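Stirgate Household Vocabulary

Word list and short recordings of everyday household terms, collected in Latdale and nearby villages. Version 2.

The set holds 3,000 entries. Each has a headword, a local variant where we have one, and a plain gloss. 600 entries also have audio – mono WAV, one speaker per file.

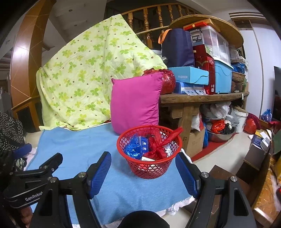

Photo: Clodagh Foley / Stirgate. Entry shown: "basket".

Files
entries.csv – one row per headword
audio/ – named by entry ID
speakers.csv – age band and village only

Known gaps: kitchen words are well covered, laundry and sewing words less so. Spelling of variants follows Noonan and has not been checked against other lists.

Transcription by Rehema Rweyemamu and Siobhán Flanagan. Send corrections with the entry ID in the subject line. Text and audio may be reused with credit to Stirgate.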